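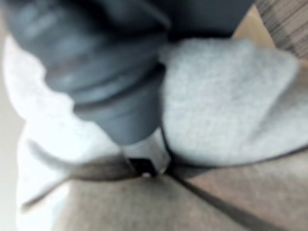
Pollstead shop changes how it sorts fleece and sweatshirt fabric

9 June 2025

The Calado textile reuse shop in Pollstead has changed the way it sorts soft gray fabrics, a category that covers sweatshirts, fleece-like knits and brushed cotton. The new method went into use in May and applies to all donated goods received at the Meladdale Road counter. Prices in the shop are unchanged.

Under the old method, items were sorted by garment type first and by fabric second. A hooded top and a pair of sweatpants cut from the same cloth went to different shelves, and any item too worn to sell was moved to a mixed rag bin. Fabric is now checked first. Garment type is recorded only for items that pass as wearable.

Elínborg Egilsson, who runs the sorting room, said the mixed bin had become the main problem. Brushed cotton and synthetic fleece can look alike when folded. They behave differently when washed, cut or resold as filling, and a bale containing both is worth less to a buyer than a bale of either one.

"By eye you get it right most of the time," Egilsson said. "The bin doesn't care about most of the time. One wrong armful and the whole bale is mixed."

The check has four steps. The sorter reads the fiber label if one is present. If there is no label, the inside face of the fabric is brushed with the thumb against the direction of the nap. The seams are then opened flat and checked for contrasting thread, tape or binding. Last, the sorter feels along hems, cuffs and necklines for hard parts such as snaps, zipper ends and cord stops. Hard parts are cut off before the item goes into a cutting bin, and the cut is made on the garment side of the seam so that no thread ends are left holding metal.

Points where several seams meet get a second look. These are usually the underarm, the base of the neck and the lower end of a front opening. Small parts tend to sit under folded fabric at those points, and according to the shop they account for most of the damage to its cutting blades. The shop replaced 9 blades in the year before the change. It has not published a figure for the period since.

Items that pass as wearable are washed and hung. Items that do not pass go to one of three bins: cotton, synthetic, and unknown. The unknown bin is emptied into a separate sack and is not baled. It is sold by weight to a local maker of moving blankets, which accepts mixed fiber.

The shop took in 118 sacks of clothing in May. Of these, 41 were classed as mainly sweatshirt and fleece fabric, making it the largest soft goods category for the month. Denim was second. Egilsson said the share is normally lower in late spring and that two school lost-property rooms were cleared during the same month.

Bins and shelf labels have been reprinted to match. The labels were made by Wasela, a print shop on the same street, and use a plain word and a colored edge for each fiber group. The earlier labels used letter codes, which new sorters had to look up on a sheet by the door. The sheet has been taken down.

Donors are asked to follow these points when bringing in sweatshirts and similar items:

Wash and dry the items fully before bagging. Damp goods are refused at the counter.

Leave the fiber label in place, even if the item is worn out.

Close zippers and empty all pockets.

Keep fleece blankets in a separate bag from clothing. Blankets are weighed on a different scale and are not checked for hard parts.

Do not remove drawstrings. The shop resells them.

Bags should weigh no more than 20 pounds each. Heavier bags will be split at the counter, and donors may be asked to wait while this is done.

Coats, quilted vests and items with a bonded lining are outside the new method. They are still sorted by garment type and go to the back shelves as before. Lined gloves and hats are handled with coats. The shop said it would look at linings later in the year, once the cotton bales from the current season have been sold and the grading reports have come back from the buyer.

Socks and underwear are not accepted in any condition.

The counter entrance is on the side of the building next to the loading bay. The front door is for shoppers only, and bags left there overnight are treated as waste. Receipts for donated goods are given by weight and are issued on request at the time of drop-off. They cannot be issued afterward.

A printed copy of the sorting steps is kept at the counter, and other reuse shops may take one free of charge. Questions about large donations, including uniforms and team clothing, should be made at the counter before the goods are brought in.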